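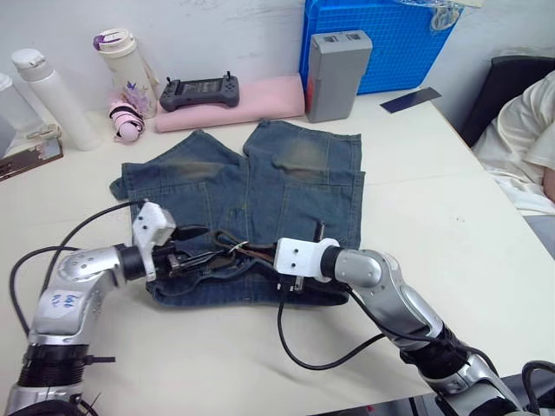

Denim shorts and brown belt, waistband end.

Home Forums Mending & Making Search Log in

Thread: Washing old denim, how often do you really do it?

firncombe_nesrin
I've fallen hard for secondhand denim this summer and I want to do right by it! My current favourites are a faded pair of shorts from a stall in Firncombe, gone soft in the seat and lovely and pale on the thighs. My sister says wash after every wear. My neighbour Erhan says never, put them in the freezer. Who's right?
Nesrin Karaca

BrockD
Neither! I wash mine after five or six wears, inside out, at 30, with half the soap it says on the packet, and hang them in the shade. I've got a pair of Bortons I've had since college and they've only got better. The freezer thing doesn't clean anything, it just gives you cold trousers.

erhan_s
I'm the neighbour. I never said never. I said not until they need it, and airing on the line overnight does most of the job. Every wash takes colour out and you can't put it back.

BrockD
@erhan_s Fair enough, but sweat and grit wear the cotton too. I patched a friend's pair last June that had gone two years without a wash and the crotch seam came apart like wet paper. Colour isn't everything.

hongjun_w
Shorts and jeans are different beasts, I'd say. Shorts sit against bare skin in hot weather, so I wash them far more often. What I love is soaking by hand in the bath. Lukewarm water, a small spoon of soap, 50 minutes, a gentle swish now and then, rinse until the water runs clear. The blue that comes off the first time is amazing!
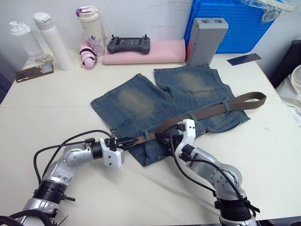
Before any of that, look at the hems and the belt loops, as they go long before the seat does. I run my thumb round every hem and catch loose threads with a few stitches while the cloth is still dry. Slightly frayed, like the ones in the photo, I'd leave well alone because it looks great, but a canvas strap like that olive-brown one wants to come right out of the loops before washing. Mine once left a brown stripe across a cream pocket lining and I never shifted it.
Hongjun Wei

firncombe_nesrin
Oh, I'd never have thought of the belt! Do you wash the strap as well?

hongjun_w
Damp cloth and a bit of soap, then flat on a towel. Keep the buckle as dry as you can.

kadir_soylu
Going against the crowd here. Machine, 40, normal spin, every third wear, and my jeans are fine. Denim was made for work! I do like a long soak for anything that smells of somebody's loft, though.

erhan_s
40 and a full spin, every third wear. My heart.

BrockD
Kadir's a lost cause but his jeans do look good, I've seen them.

firncombe_nesrin
Bath soak tonight then, belt out first. Will report back on how blue the water goes!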